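## 4. Sorting landscapes by season

The first three sections dealt with how people name seasons when they are asked in words. This section looks at what they do with pictures. The question is a narrow one: when a person is handed a printed landscape and told to put it in a season, which parts of the landscape do the work, and how firm is the answer?

### 4.1 Materials

The cards come from the Zillaria set, which Ludger Schmieder put together for an earlier study on calendar words and which he let us use in full. It has 200 cards. Each one carries a single landscape with no people in it. Some are photographs and some are illustrations, and the two kinds were not separated in the task. The set leans toward open country. Fields, hedgerows, orchards, lake shores and low hills make up most of it, and city streets and sea coasts are rare.

Printing was taken over as it stood. The cards were collected from several sources before they were put together as a set, so they differ in stock, in the width of the margin and in whether there is any lettering. Cards with lettering were kept if the words were in a language that the participants at that site said they could not read. Where a participant could read the words on a card, that card was pulled from his or her deck before the session and replaced with the next one on the list.

Before the main study, two raters who took no other part in the work coded every card for five features: leaf cover, ground color, sky color, snow or ice, and crops or mown grass. Disagreements were settled by talking them over. Leaf cover gave the fewest disagreements and sky color the most. The raters were told to code what was printed and to leave out what they supposed the season to be, which they both found hard to do with sky color.

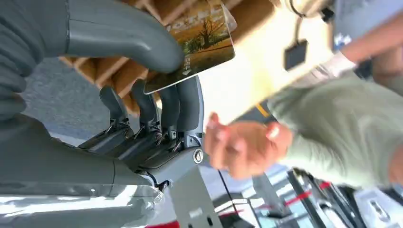
The hardest cards to code were those on which the features point in different directions. Bare branches over warm-colored ground are one such case. Read by the branches alone, a card of this type belongs to late fall or winter. Read by the ground, it could be harvest time or a dry late summer. We call these mixed cards. The others we call plain cards, though some of them have only one usable feature and are plain for that reason alone.

Fog was left out of the coding scheme. In hindsight this was a mistake. Participants brought it up often in the interviews, nearly always as a sign of fall, and we have no measure of it beyond our own reading of the cards.

### 4.2 Participants and sites

We had 80 participants, half at Uso and half at Tolberg. The two places were picked because they differ in how much the seasons differ. Uso has mild winters with little snow, and many of the trees planted along its roads keep their leaves. Tolberg is inland and higher up, with snow on the ground for a good part of the winter and a short, sharp leaf fall. All participants had lived at their site for at least the whole of the previous year. We did not ask about color vision at the Uso sessions, an omission we corrected before Tolberg.

Sessions took place in May at both sites. Doing the work in a single month removes one source of difference between the groups and brings in another. May in Uso already feels like summer to most people who live there, while at Tolberg it is plainly spring. Kim has argued that the season outside the window pulls answers toward itself. If so, the pull would have gone in different directions at the two sites, and we come back to this in 4.5.

### 4.3 Procedure

Each participant was given a deck of 45 cards drawn from the set and sorted them into five piles: one for each season and one for cards that could not be placed. The fifth pile was added after a pilot in which people complained that they were being made to guess. The order of the deck was shuffled for every person. There was no time limit. Participants could move a card from one pile to another until they said they were done, and each move was noted on a paper form along with the pile the card came from.

At Uso the piles were laid out on a long table. At Tolberg no table of the right size could be had, and the piles were laid out on the floor (Figure 4). Participants there sat or knelt as they liked, and a low stool was offered to those who wanted it. The pile labels were printed on white cardstock at both sites. We had some worry that working on the floor would shorten the sessions, but the median session length was close to the same at the two sites and the number of moves per person was a little higher at Tolberg. 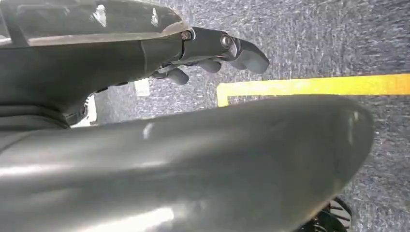
*Figure 4. Gray speckled carpet floor.*

After the sort, the experimenter picked up the top card from each pile and asked the participant to say why it was there. The answers were written down in short form. Participants were then asked to look through the "cannot be placed" pile once more. If they now wished to place a card they could, and these late placements were marked on the form so that they could be left out of the main count.

### 4.4 Results

The full design gives 3,600 sortings. We dropped 65 of them, either because the card had stuck to its neighbor and was missed or because the form could not be read, leaving 3,535 for analysis. The dropped sortings are spread over both sites and show no pattern we could find.

Snow settled the matter when it was there. Cards coded for snow or ice went to the winter pile at both sites with very few exceptions, and most of the exceptions were mountain views where the snow sat only on the peaks. Participants at Tolberg were the ones who made these exceptions. Several of them said that snow on a mountain says nothing about the time of year.

Leaf cover came next. On plain cards with bare trees, both groups chose winter more often than fall, and the lean toward winter was stronger at Uso. On plain cards with full green leaves, summer was the main choice and spring a distant second. Spring was the weakest category throughout. Unless a card had blossom on it, spring was seldom anybody's first answer, and cards were moved out of the spring pile more often than out of any other.

The mixed cards are where the two groups part. When bare branches stood over yellow or orange ground, Tolberg participants mostly chose fall. Uso participants were split between fall and winter, and they used the fifth pile for these cards far more than for any other kind. The interview notes suggest a simple reason. At Tolberg the bare tree and the colored ground are seen together every year for a few weeks, and people there treated the pair as one thing. At Uso the two were spoken of separately – first the tree, then the field – and the speaker then tried to decide between them.

Sky color did little. It was named in the interviews often enough ("it looks like a cold sky"), but once leaf cover and ground color are taken into account it adds nothing we can measure at either site. People may be giving the sky as a reason after they have made up their minds on other grounds. The same may be true of fog, though as noted we cannot test this.

Illustrations and photographs were sorted alike with one exception. Illustrated cards went to the fifth pile less often. It is possible that an artist who draws a season tends to draw it clearly. It is also possible that the participants believed so and trusted the card more.

### 4.5 Limits

The difference in layout between the sites is a weak point. A table and a floor give different views of the piles, and a person who can see all five at once may be quicker to change an answer. The slightly higher number of moves at Tolberg fits this reading. It does not bear on the final piles in any way we can see, but site and layout are fully confounded here and the data cannot pull them apart.

The effect of the month is harder to judge. If Kim is right, Uso participants should have used the summer pile more and Tolberg participants the spring pile. The first of these holds in a mild form. The second does not hold at all. We have one small extra session, run at Tolberg on a Sunday with people who had already done the sort, in which a few cards were sorted a second time. Most of them went back to the same pile. Too few people came for this to be worth a table.

Lastly, the set itself has a bias toward farmed land in places with four clear seasons. Wet and dry seasons are not represented. A person who divides the year in that way would have had no pile to use except the fifth, and two participants at Uso told us as much. Their sortings are included in the counts given here. Section 5 takes up the interview notes in more detail, starting with the words used for late fall.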